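Handleless cup

A handleless cup is a small drinking vessel, open at the top and made without a handle. 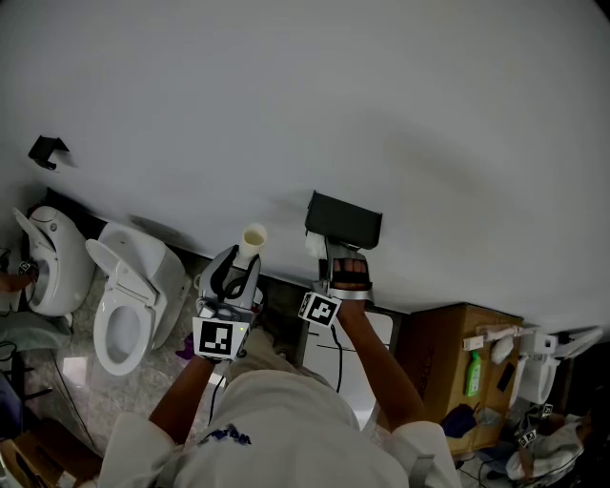 Why do many handleless cups have a thick foot?
The foot keeps the warm base away from the table, and it gives the fingers a cooler place to hold.

In the town of Kinditz, the Urquijo pottery made such cups from 1910 in 11 sizes – the smallest was for strong coffee. The historian Nisreen Tannous described them in a study printed in 500 copies. Production moved to Gava in 2000.

See also: Saucer, Tea bowl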